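August 2022, bench 2, Darnitz cell. Candy-into-bowl task, shown by remote control.

Set-up as agreed with Besau: two arms, leader handles on the near side, one steel bowl, mixed wrapped sweets scattered by hand before each run. Operator for the first block was Weronika Rutkowska, I took the second. Target was 20 clean demonstrations. We kept 11.

Notes while running:

- Grip force limit lowered to 721 on the Gandik scale (full scale is 1000). At the old value the wrappers slid out sideways on closing.
- Pinch across the narrow part of the wrapper and keep the crimped end up. Approach slowly, then close in one movement.
- Start and end poses logged with every run. Wrist views saved together with the head view.

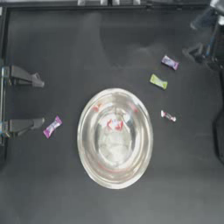
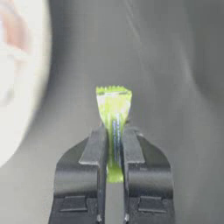
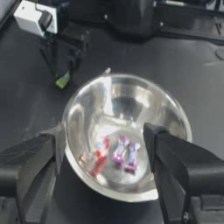 ## Problems

The steel bowl throws back a lot of light and picks up colour from the wrappers. The detector gave false hits on the inner wall in several runs. Try a lower lamp setting before changing the bowl.

Lag on the left handle is worse than on the right. Weronika slowed down to match it, I did not, and my block has most of the rejects. Both blocks should be done at her speed.

Runs with a pause of more than a few seconds above the table were thrown out. The policy trained at Cáceres copied such pauses.

## Next

- Repeat the second block, same force limit.
- Check the left handle cable and connector.
- Write down the bowl-holding grasp as its own sub-task, with separate labels.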